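Unit 3: Ground sheets, trays and small parts
Handout for the Saturday group, Tamiru Workshop Skills

This unit covers setting out a working area on a floor. It follows on from the bench unit, and most of the same habits carry over. Bring last week's notes, as the labelling rules are not repeated.

1. Why use a sheet

Carpet is a poor surface for small work. Screws and washers sink into the pile, and a flecked carpet hides them even when they are lying on top. A plain sheet in one colour fixes most of this. It also marks out the area, so that people walking past can see where not to tread.

Choose a mid-tone colour. White shows every mark and glares under strip lights, while black swallows dark parts. Blue or green is usual. Avoid checks, stripes and anything with a printed border.
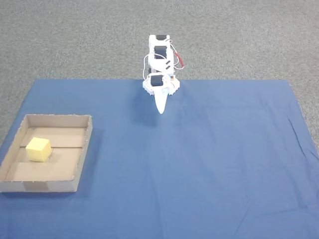 Cotton or a cotton mix will lie flatter than nylon. If the sheet has been kept folded, the fold lines will stay in it for the first session at least. Iron it if you have the time. Otherwise roll it on a tube between sessions and the lines will ease.

2. Laying the sheet

Clear and vacuum the floor first. Put the far edge down before anything else and get it straight, using the wall or a skirting board as your guide. Then draw the sheet towards you and smooth it outwards from the middle with flat hands. Do not pull at the corners, as this sets up ripples that run right across.

Leave a strip of bare floor on every side you need to walk along. For this course the strip should be 800 mm on at least one side. Furniture goes back beyond the far edge.

Heavy items stay on the sheet once they are placed. If one has to be moved, lift it. Dragging bunches the cloth and shifts everything else with it.

3. Trays

Anything small or likely to roll goes in a tray. A shallow cardboard one is good enough for the work we do and costs nothing. Cut down a delivery box to leave a low wall on all four sides. The wall should stop a part rolling out but let a hand in from any direction.

Tape the corner seams on the outside. Brown packing tape holds well on clean card. Cut edges will fray with use, and when the rim goes soft the tray should be replaced.

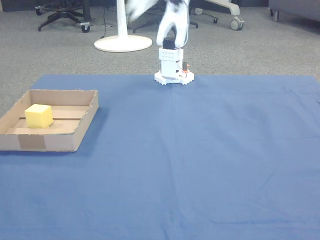

Keep one kind of thing to a tray. Mixed trays slow down packing away and are the main cause of missing items at the end of a session. Foam pieces should be kept apart from anything oily, and should not be stored under weight.

Place trays to the side of the work, within reach of where you kneel. A tray directly in front of you will be leaned on sooner or later.

4. Packing away

Empty the trays first, then lift the heavy items, then check the sheet by running a palm over it. Fold the two long sides to the middle before picking it up, so that any stray bits are caught inside. Shake it out over a hard floor and sweep up.

Task for next time

Lay a sheet, set out 40 small parts in 2 trays, and pack everything away again. Write down how long each stage took and anything left over at the end. Half a page is enough.

Tamiru Workshop Skills | Course handouts | Contact the course office | Back to top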